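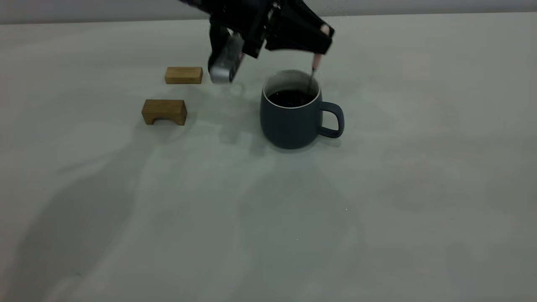

Fig. 1. Mug with stirring stick, on the tabletop.

Home | Guides | Beverage Station | Section 4 | Section 5 | Downloads | Contact

Section 4. Mixing and Stirring at the Table

Revised July 13, 2024. Prepared by Charmaine Ngcobo. Checked by Arvid Skjelbred.

This section covers stirring a single hot drink in an open mug on the Brekke table. It applies to instant coffee, filter coffee with additions, and the Melon drink powders. Tea is covered in Section 5. Filling from the Avik dispenser is covered in Section 3 and must be complete before you start here.

4.1 Items needed

One mug from the station set, rounded body, no lid.
One stirring stick, clean and dry.
One level spoon of powder or sugar, if used.
One absorbent cloth.
One waste cup for used sticks.

Sticks are supplied in sleeves of 20. Keep the sleeve closed between drinks. A stick that is split, bent or rough at the end must be thrown away. Do not turn it over and use the other end.

4.2 Preparing the table

1. Wipe the tabletop with the cloth and let it dry. The matte surface shows rings if a wet mug is left standing on it.

2. Check that the table does not rock. If it does, adjust the feet as described in Section 2.4.

3. Place the mug well in from the edges of the table. The minimum distance from the mug to any edge is 20 cm.

4. Put the waste cup within reach but not next to the mug. Splashes from a used stick will otherwise land in or on the drink.

Note: Do not put a coaster, napkin or tray under the mug while stirring. Soft materials let the base tilt when the stick touches the wall. A coaster may be added afterward.

4.3 Fill level

The drink must sit below the rim before the stick goes in. The mug in Fig. 1 is at a suitable level for stirring. A mug filled to the rim will spill as soon as the liquid starts to turn.

If milk is to be added, leave room for it at the dispenser. Do not pour off hot coffee at the table to make room; take the mug back to the sink.

CAUTION: Hot liquid. Serving temperature at this station is 70 °C (listed as 158 °F on older labels). The absolute limit at the dispenser outlet is 174 °F. If the outlet reading is above this value, switch off the Avik unit and do not serve.

4.4 Adding powder or sugar

1. Hold the spoon low over the opening and tip it slowly toward the center of the drink.

2. Wait until the powder has started to sink. Stirring at once pushes dry powder against the inner wall, where it sticks above the liquid line.

3. Set the spoon down on the cloth. Do not leave it standing in the mug. A metal spoon gets hot, and a mug with a tall spoon in it is easily knocked over.

4.5 Stirring

1. Hold the stick near its upper end, between two points of contact. The grip should be firm enough that the stick does not twist, and light enough that it does not bend.

2. Lower the stick into the liquid inside the rim. Stop before it touches the bottom.

3. Move the lower end in a circle, keeping clear of the wall. Begin slowly. The surface should turn without climbing the side.

4. After the first few turns, reverse direction. This breaks up powder collected in the middle of the base.

5. Lower the stick until it just touches the bottom and make one slow pass around the inside corner. The station mugs curve in at the base, and undissolved sugar tends to stay there.

6. Raise the stick clear of the liquid and hold it over the mug until it stops dripping.

7. Move the stick to the waste cup by the shortest path that does not cross another drink.

Note: Some contact with the rim is normal and does no harm to the glaze. Repeated tapping does. Do not knock drops off the stick against the rim — let them fall.

CAUTION: Do not steady the mug by placing fingers over the opening. If the mug moves during stirring, slow down. If it still moves, stop and check for liquid under the base.

4.6 Checking the result

Look at the surface once it has come to rest. With dark coffee the color alone tells you very little, so look for dry specks and for a paler ring of powder at the liquid line. The light interior of the station mugs makes a ring easier to find.

If specks remain, repeat steps 3 to 6 of 4.5 with the same stick. If lumps remain after the second pass, the drink has cooled too far or the powder is damp. Discard the drink and open a new pouch.

4.7 Common problems

Drink spills over the rim
Fill level too high, or circle too wide. Reduce one or both.

Stick softens or bends
Left in the drink too long. Replace it. Never leave a stick standing in a drink that is waiting to be collected.

Mug slides on the table
Tabletop wet or greasy. Lift the mug, dry the base and the table, and start again from 4.2.

Powder stuck above the liquid line
Powder added too close to the wall. Wet the stick in the drink and draw it once along the ring.

4.8 After use

1. Empty the waste cup into the bin. Used sticks are not rinsed or returned to the sleeve.

2. Wipe the tabletop, including the strip along the back edge next to the wall.

3. Rinse the mug with warm water before it goes in the dishwasher. Dried coffee leaves a brown line on the inside.

4. Note the number of sleeves left on the stock sheet. Refills are ordered from Diltotora every September, and extra sleeves can be requested on the same form.

Previous: Section 3, Filling | Next: Section 5, Tea

2 comments | 7 shares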